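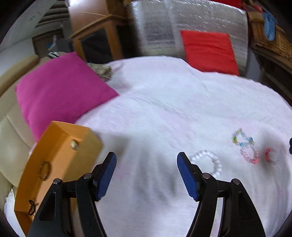
Thread count should come off the front of sheet packaging. It measures yarns per square inch, and past 300 the figure mostly reflects how the mill counts plied yarn. A two-ply cloth can be labeled at double its woven density, and a shopper has no way to check.

Fiber length and yarn size predict wear far better. Short-staple cotton pills at any count, and a plain percale in 80s single yarn will usually outlast a dense sateen made from weak stock. Neither value appears on most labels.

Fionnuala Dunne, writing for Brindavance in March, argued that buyers need one simple number. I agree with the aim, but the number should be a test result: pilling grade after a fixed run of wash cycles, or shrinkage in percent. Mills already hold this data - wholesale buyers ask for it. Printing it would cost a line of ink.

Until then, read the fiber content and the weave, and ignore the large type.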